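Lemonade for a Crowd

Lemonade is lemon juice, water and sugar. The juice is very sour, so the sugar has plenty to do. A bowl of ice is useful too.

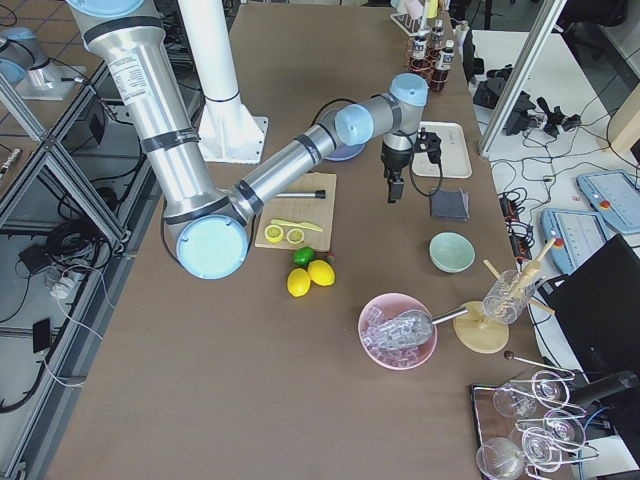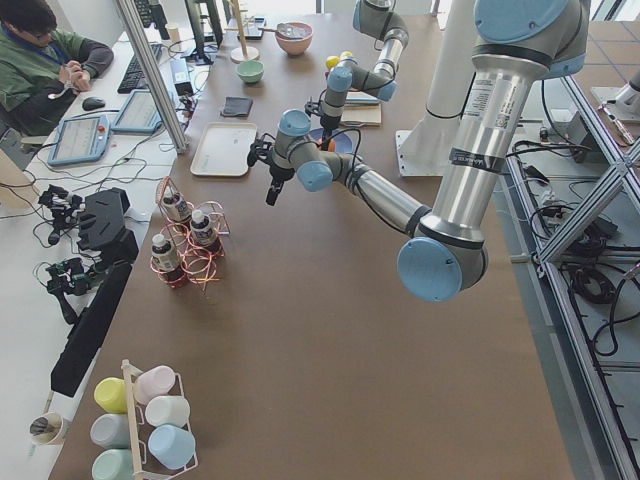
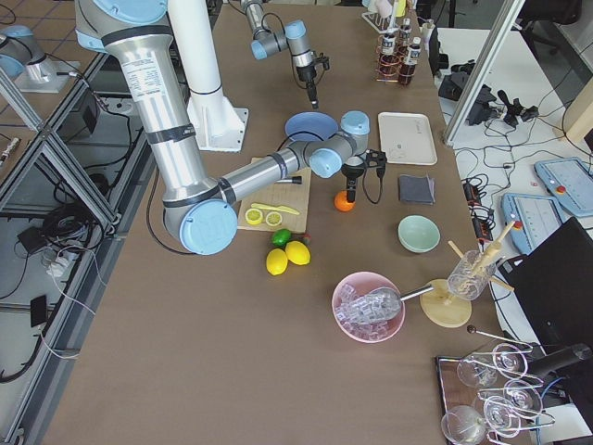
Wutska, Issue 126

Cut each lemon in half across the middle — ask a grown-up to help with the knife. Squeeze out the juice and pick out the pips. Two lemons make a small jug.

Ice floats because water gets bigger when it freezes. As it melts it cools the drink and makes it weaker.

Words by Rosemarie Rieger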